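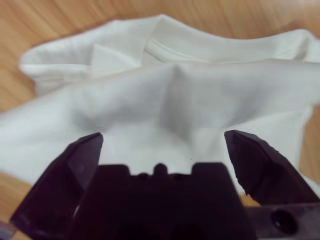
Shirt on the table, fingers open.

I got the job at Flevmont in January, mostly for the heating. The advert said "patient person, good with hands", and my nan had always said I was neither, so I put on a clean jumper and went along to see.

The patient part turned out to be 200 goes at folding a T-shirt. A day. You sit at a desk behind a glass wall with a handle in your right hand, and on the other side of the glass the arm does whatever the handle does. Squeeze, and the black fingers squeeze. Lean, and it leans. You look at a screen that shows you what the wrist sees, which is nearly all cotton and those two great chunky fingers coming up from the bottom like you're a very small person standing in someone's palm.

"Don't look through the glass," my trainer told me on the first morning. "It never gets to look through the glass. If you need to, then so will it, and it can't."

I looked through the glass all day long. My first shirt took 14 minutes and came out the shape of a croissant.

The arm was called Cai. Somebody had written it on a strip of tape long before I came, and I never found out why (I did ask, twice, and got two different answers). I wasn't going to talk to it. I'd read the sort of stories where people talk to the robot and I thought, well, that's not going to be me. By the second week I was saying "come on, love, other corner" through a mouthful of crisps.

You'd think white would be easy. White is horrible! A blue shirt has a proper edge you can find, but a white one all in a heap on a pale table is just hills. You get a hem running along the top somewhere, and a bit flipped over on itself, and a peak in the middle that could be a sleeve or could be nothing at all. I used to sit there with the fingers open, hovering, trying to work out which way was up. All that got recorded too, the hovering. I asked if they'd cut it out and my trainer said no, they wanted the dithering left in, so somewhere in a computer there are hours and hours of me not knowing what to do.

My mum was ill that spring. I'd go to hers straight after work and do her washing, and I noticed I'd started folding her things like the arm. Pinch, lift, wait a second, lay it down. One hand only, with the other one in my lap. She watched me do a pillowcase like that and asked if I'd hurt myself.

"It's how we do it at work," I said.

"Well, it's very slow," she said – but she had me do the rest of them, and she didn't put the telly on.

On 12 April 2019 they took my handle away. Not for good, only for the afternoon, so Cai could have a try alone. Six or seven people had come over from the Tallska office and were standing about with coffees. There was a white shirt dropped on the table any old how, and I had my hands under my legs because they kept wanting to help.

It came down over the shirt and stopped, fingers open. It hung there. One of the coffee people looked at his watch and asked whether it had crashed.

It hadn't crashed. I knew exactly what it was doing. It drifted a tiny bit left, then back again, then left, and then it pinched the hem, lifted, and waited a second before it laid it down.

"What's the pause for?" the man asked.

My trainer said they'd have to look into it. I said I needed the loo, and I went and stood in the corridor by the coats and rang my mum.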